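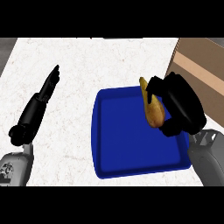

Naming and review rules for simulated two-arm pick and place episodes?

Posted by kurnska_lab in Simulation and Data, Saturday

Hello all. We are a small team and we make simulated episodes of two arms doing kitchen counter tasks, mostly putting fruit into a tray. We have 1,457 episodes now and we want to share them with a partner group under the project name Vustwood. Before we send, I would like to fix our rules, so the other side does not need to ask us for every small thing.

My doubts are these.

First, in many episodes only one arm does the work. The right one holds the pear over the blue tray and the left one has nothing in its hand. Do we label such an episode as two-arm or as one-arm? My colleague wants one-arm. I think this is wrong, as both arms are in the recording and both have joint values.

Second, when is the task a success? Our present rule says "fruit in tray". But over the tray is not in the tray, and in some episodes the recording stops while the gripper is still closed. Our automatic check looks only at the position from above and it passes these.

Third, do we have to list the background things, for example a cardboard box at the side of the counter?

I searched the site already and found only threads about real arms. Thank you for your patience with my English.

3 replies

shao_bench

I had the same problem with labels, so I will write what we do at our place.

Keep two fields. One is for the hardware in the episode (two arms) and the other is for which arm takes part in the task (left, right, both). Then your colleague and you are both correct, and the person who trains on the data can filter as they like. Please do not delete the idle arm's values, even when it does not move at all. We did this once to save space and had to render 950 episodes again, because the files did not load together with the others any more.

For success, write the rule as a state at the last step and not as a place. Ours says: the object touches the tray floor, the object does not touch any finger, and its speed is under the limit for the last 6 frames. The number of frames is our own choice, you may need more for round fruit. A pear can roll a little after release and then rest against the wall of the tray. We count this as success if nothing is over the rim, but you should write it down, otherwise every reviewer decides alone.

An episode which ends with the fruit still held gets "incomplete" in our set. It is not "failed". We keep "failed" for a drop outside the tray or a collision between the arms.

About the background: yes, list it, but only by name and whether it can be moved. If the box is fixed in the simulator, say so. Somebody will surely try to push it.

Also write the version of the simulator and the random seed in every episode, not only in the readme file. Readme files get lost.

buko77

just put it all in one folder and let them sort it, they are going to relabel everything anyway. we never got a dataset where the labels were usable

tray_and_error

I agree with shao_bench on the two fields. I would add one thing about review. The automatic check is useful but it should not be the only one. We watch 100 episodes by eye before each release, chosen at random from the passed ones, and a second person watches the same ones without seeing the first person's marks. Where they disagree, we change the text of the rule first and the labels after.

And please say clearly on the first page that the episodes are simulated. Rendered marble can look quite good in a small preview, and people mix the sets. We have "sim" in the file name as well as in the header.

One question back: does your hand model report contact for each finger, or only for the whole gripper? If it is only the whole gripper, the "does not touch any finger" rule will need a small change.

kurnska_lab

Thank you, the two fields solve our discussion. Contact is for the whole gripper only, so I will write "no contact between object and gripper" and test it on the old episodes first. I did not think about "incomplete" as its own label, we will add it. I will post our rule sheet in this thread when it is ready, probably in January.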